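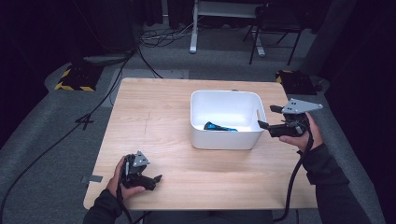
Babar Marwat wrote back that 1550 examples ought to be plenty for one bin and one blue thing. Plenty for what, though? He didn't say.

2/ We have 908 so far at Mesville. Same table, same white bin, a gripper in each hand. I'd trade half of them for 100 done on somebody else's table.

3/ The Jadar people keep posting their totals like a fundraiser. Fine. How many of those are the same reach done over and over by one tired person? I know mine are — by mid-afternoon my elbows have picked a path and they stick to it.

4/ Mogensen's answer is that the model will average that out. Maybe. It could also learn my elbows.

5/ Asked if we could keep the fumbled grabs in the set. Was told they're "noise." I'd like to see a run with them and a run without before I believe that. April's comparison used 2 people and one bin, so please stop sending it to me.

6/ Anyway, back to it. If anyone at Makolport has tried moving the bin between every single take, tell me what it did to your results, good or bad.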